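Thread on how Trarkenside Outerwear got going, for the people who asked after the Lultport small business night. I'll try to keep it in order.

**1/** I was a dental hygienist for most of my working life. I had no design training and no business training. I could sew because my aunt, Myfanwy Bellis, made me hem curtains every summer until I was old enough to get a real job.

**2/** The first thing I made to sell was a rain bib for women who fish from small boats. I fish from a small boat. The bibs I could buy were men's bibs in a smaller size. The straps slid off and the knees landed at my shins.

**3/** I cut the first pattern out of a shower curtain on the kitchen floor. It took me most of a winter to get the seat right. If you've never drafted a seat seam, don't start with waterproof fabric. Every pin hole leaks.

**4/** Meirion Lewis runs the marina store in Bowen and he let me hang two pairs by the register. One sold to a woman who guides on the lake. She called me a week later to say the side zipper was on the wrong side for anyone who casts right-handed. She was correct. I moved it.

**5/** Money, because it's what most of you asked about. I started with $1409. That was my tax refund plus what I got for a used kayak. It bought fabric, seam tape, zippers and a secondhand walking-foot machine. I didn't take a loan until the third year.

**6/** I kept my job for all of that. Four days a week cleaning teeth, evenings sewing. I don't recommend it or not recommend it. It was how I had health insurance.

**7/** Glenys Penry was my first hire. She had spent years in a factory that made horse blankets and she could look at a seam and tell you which needle was wrong. She changed the order we assemble the bibs in and we got an extra pair out of each day.

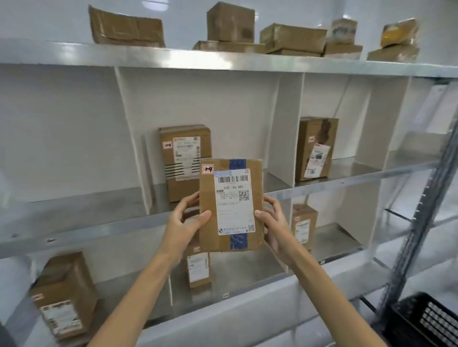 **8/** Second hire was Sivaprasad Panicker, who does the books and most of the customer email. He asked me what each pair cost to make and I gave him a number. He asked if that included my time. It did not. We raised the price by $31 that month and lost fewer customers than I expected.

**9/** The worst stretch was the Dorken order. Dorken is a chain of outdoor stores, five locations, and they wanted bibs in every size for spring. I said yes on the phone before I had checked whether we could get the fabric.

**10/** We couldn't get the fabric. The mill had dropped that weight. I bought a substitute that looked the same and passed my hose test in the driveway. It stiffened up in cold weather and the returns started coming in with the first frost.

**11/** We took all of them back. It cost us the profit from that order and some of the year before — the stores were decent about it, but they didn't reorder. I now put every new fabric in the chest freezer overnight and then make somebody wear it up and down the stairs.

**12/** Several people asked about sizing. We fit on real customers. I put out a call, women come by the shop, and they squat, reach, and climb on a step stool while Glenys marks where it pulls. The size chart got rewritten after the first round. It's still not perfect for anyone over six feet, and a long inseam is on the list.

**13/** Also asked: why don't we make jackets? We tried. A jacket has a hood, and a hood is its own problem. I made a bunch of hoods and every one of them blocked my view of the rod tip when I turned my head. We may go back to it.

**14/** And no, we don't do camo. Fish don't care. If you hunt in our bibs, that's fine with me, but the gray is the gray.

**15/** What I'd tell someone starting out: sell one thing first. I wanted a whole line with hats and gloves. Meirion told me to sell the bib until I was sick of it, and I was sick of it well before it was paying my rent. Keep going a while after that point.

**16/** Keep your pattern pieces labeled with the date. I once cut a full roll from an old version with the zipper on the wrong side. We sold those to left-handed people at a discount, and a few of them have since asked if we'd make it a regular item. We do now.

**17/** I left the dental office in September, so I'm at the shop full time. Repairs are open again. Wash the bibs before you send them, please, and write your name inside the waistband. Knee patches and strap buckles are free. Zippers we charge for.

**18/** If I missed your question, put it under this post and I'll get to it over the weekend — Elin Bellis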